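Household robots still slow at shelf work, Ilton trial finds

ILTON - A two-armed robot tested on shop-floor and kitchen chores over the fall completed most of its simple pick-and-place work but remained well behind human staff on anything involving soft packaging, according to results released Wednesday by Stistora, the automation firm that ran the trial.

The company logged 2279 attempts across nine chores. These included facing up cans on a shelf, moving cups from a rack to a cupboard, sorting cutlery and folding dish towels. An attempt was scored as complete only if no person touched the robot or the goods between start and finish.

Towel folding produced the weakest figures. The robot was given 191 attempts at it and finished five. Cans and rigid cartons gave the best results, though Stistora did not publish a separate rate for each product size.

"Rigid items with flat sides are close to being a solved problem at low speed," said Cinzia Zanetti, who directed the trial. "Bags, cloth and anything that changes shape when it is gripped are still a research problem. I would not sell a machine for those today."
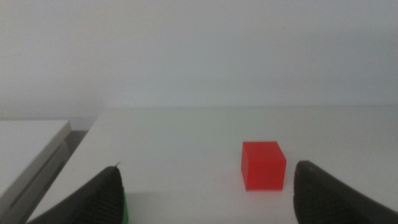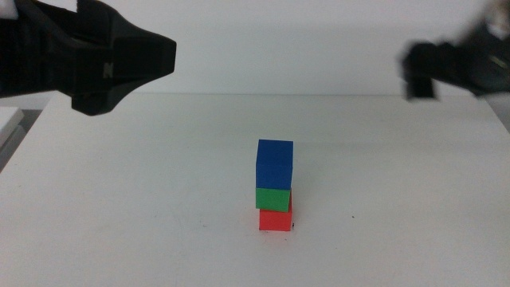 Stacking is used by several developers as a stand-in for shelf replenishment, where each item has to be released squarely on the one beneath it. Small placement errors add up as a column gets taller. A tower of three cubes, red at the bottom, then green, then blue, can stand with the green one set slightly to the left of the red. The same offset in a column of jars would use up part of the margin available for the next layer. Stistora's scoring allowed a column to be out of line provided it stayed upright for the length of the check.

Arturo Gatti, an engineer at the kitchen equipment supplier Ciltard, said the scoring was reasonable but narrow. The trial used uncluttered work areas and fixed lighting, and goods were presented one type at a time. A store aisle or a family kitchen offers neither condition.

"The useful number for a retailer is cases per hour with the aisle open to customers," Gatti said. "That was not measured."

Speed was reported only in general terms. Stistora said the arms were run below their rated maximum throughout, and that raising the speed increased dropped items on every chore except the cup transfer. The firm has not decided whether to publish the timing logs.

Grocery chain Yalçınkaya, which supplied the packaged goods, said it has no plans to place the robot in stores. Operations manager Liliana Marras said the chain would consider a night-shift pilot limited to canned food and boxed cereal if the restocking software can handle mixed cases.

A second round of tests is scheduled to begin in November. It will add a dishwasher-loading chore and a cluttered counter, and the towel task will be repeated with a different fingertip surface.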